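Ackroyd Hall Residents' Laundry: Frequently Asked Questions

General

Who may use the laundry service?
The service is open to all residents of Ackroyd and Lirkby Houses. Guests staying for fewer than seven nights are asked to use the machines in the Stekau Building, which take card payment.

When is washing collected?
Washing is collected every Thursday between 8 a.m. and 10 a.m. Items must be left outside the room door before 8 a.m. Late items will be held over until the following week.

When will my washing be returned?
Washing is normally returned by the evening of the next working day. In April, when the boilers are serviced, residents should allow one further day.

Is there a charge?
One basket each week is included in the accommodation fee. Each additional basket is charged at 35 crowns, which is added to the monthly account.

Preparing your washing

How should clothing be sorted?
Residents are asked to keep strong colours apart from pale ones. Garments that combine the two, such as red sportswear with white stripes or trim, should be placed with the reds and will be washed at a low temperature with a colour-catching sheet. The laundry cannot accept responsibility for dye transfer where a mixed load has been handed in.

At what temperature are items washed?
Bed linen and towels are washed at 60 degrees. All other items are washed at 30 degrees unless the care label requires less.

Do I need to fold my clothes before collection?
No. Clothes may be placed in the basket unfolded. Pockets should be emptied, zips closed and sleeves turned the right way out.

How full may a basket be?
Clothing may come up to the rim. A garment draped over the edge is acceptable provided that the handles can still be reached and the basket can be lifted without anything falling out. Full baskets must not weigh more than the limit printed on the collection notice.

May team kit be handed in together?
Yes. Members of the Ballon sports club may hand in shirts and shorts as a single load. The club's name should be written on the tag, together with one room number for the return.

Baskets and tags

May I use my own basket?
Yes, provided that it has two handles and no lid. Woven baskets are accepted. Residents should check that there are no broken ends on the inside which could catch on fabric.

What happens if my tag is lost?
Untagged washing is kept at the Stekau desk for 100 days. Residents may claim it during desk hours by describing the contents.

What compensation is available for damaged items?
Claims must be made in writing within one week of return. The maximum payable for any single item is 900 crowns. Normal wear, shrinkage of unlabelled garments and missing buttons are excluded.

May I leave washing on the seating in the common areas?
Washing may be set down on the seats for a short time while it is being sorted. It should not be left there overnight.
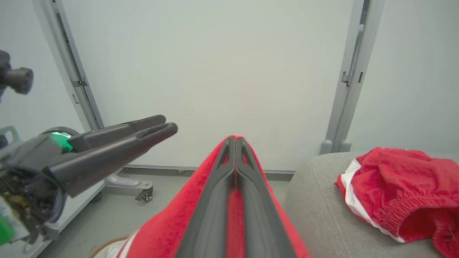
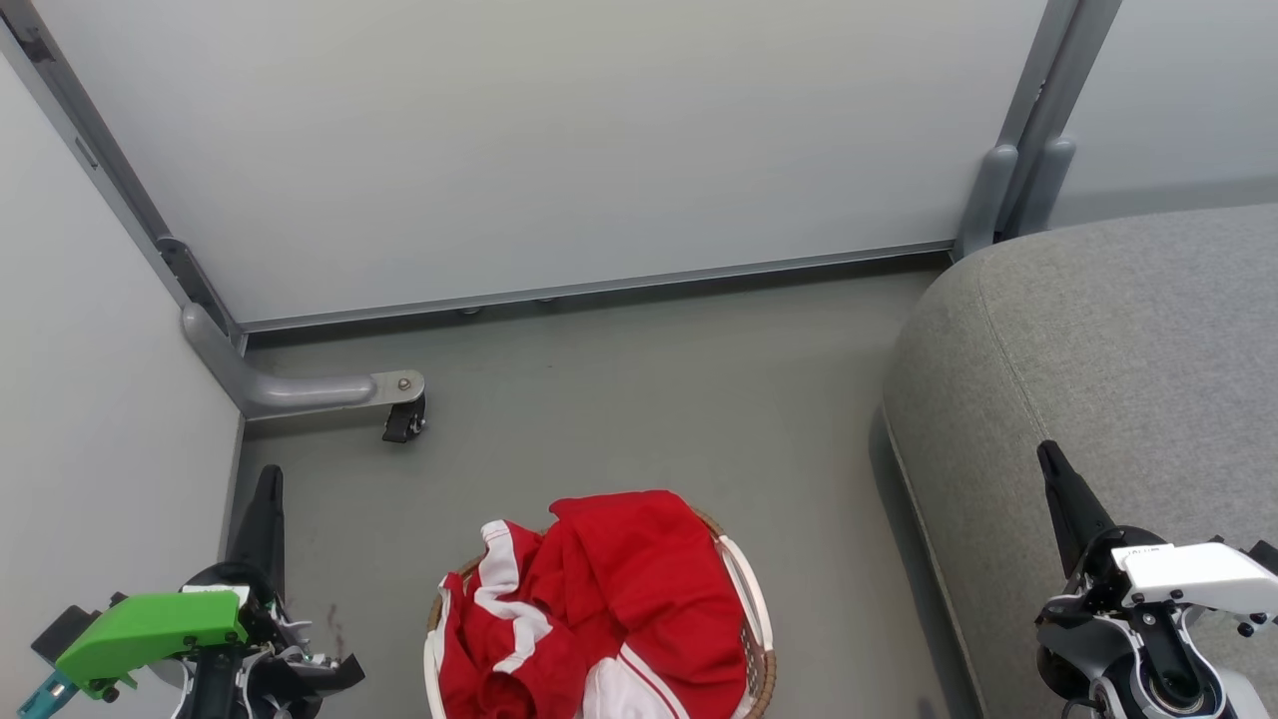 Red clothing with white striping, to be sorted with the reds.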